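Speaker notes — Virkier talk, 11/11/2025
Mavis Gallagher, with Birdie Blackwood on the data side

Slide 1. Title
Say who we are and that the talk is on Revano, our method for picking which camera a two-arm policy should trust at each step. Leave the math for the backup slides. Say up front that all the results come from one toy kitchen.

Slide 2. The problem
Most people feed every camera into the policy at equal weight. It works until the table gets crowded. The overhead view tells you where things are but loses the fingers behind the arm. The wrist view has the fingers and loses the layout. We wanted one number per camera per step that says how much to lean on it.

Slide 3. What a wrist view gives you
Let people look for a few seconds before talking. Point to the pan and the cucumber between the fingers, then to the basket in the far corner. A policy working in the pan only needs the first of those. 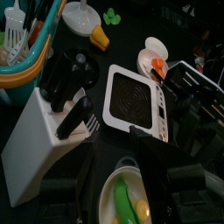
Birdie Blackwood: My worry with this slide is that people will hear "wrist camera good, overhead camera bad." When I went through the failed runs, a lot of them were the wrist camera being very sure about the wrong object. Please say that before somebody asks.

Agreed, so say it here. The weight is learned per step, and in the failed runs it often stayed on the wrist view too long.

Slide 4. Setup
Two arms, black table, black cloth on the walls. The cloth keeps the background the same from run to run. It also makes the task easier than a real kitchen, and we should admit that before the questions. Toy food and cookware are laid out fresh for each run from a list that Dosska, our layout script, prints.

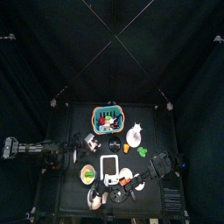 The script doesn't check whether an arm can reach everything. We threw out 9 layouts for that reason and did not count them as failures.

Slide 5. Method
Keep this short. Each camera has its own encoder. A small network reads all the encodings plus the joint angles and gives out the weights. It trains along with the policy, no extra labels. The first version, from April, switched hard from one camera to another and the arms jerked at each switch. Soft weights fixed that.

Slide 6. Handles
Mention that curved handles were the hardest parts for us. The kettle handle arches over the opening, and from close up the finger covers the spot where it comes down. The basket rim has a similar problem. 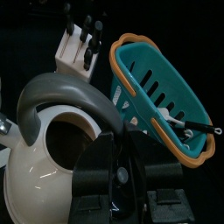 For these grasps the weights settle into a pattern: overhead during the reach, wrist for the last stretch, then a mix while lifting. We did not build that in. Show the weight plot and let it run once through.

Slide 7. Results
We tested 12 tasks. Revano beat equal weighting on 9 of them and tied on the other 3. The biggest gains were on the kettle tasks. The ties were all simple pushes, where either camera is enough. Training took nearly 6 hours per task, a bit longer than the baseline.

Slide 8. Where it goes wrong
Dark parts on a dark table. The encoders have little to work with when a black handle lies on a black surface, and the weights drift back and forth. Forsberg, our older test set, has a light table and shows much less of this. Stay on this slide as long as people want. 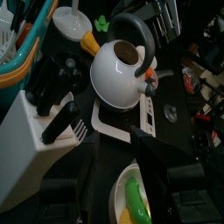
Wrist view with the kettle on the toy stovetop, knife block at left.

Slide 9. Next
Lighter table, then real dishes. Birdie takes the data questions, I take the training ones. Layout lists and weight plots are in the handout.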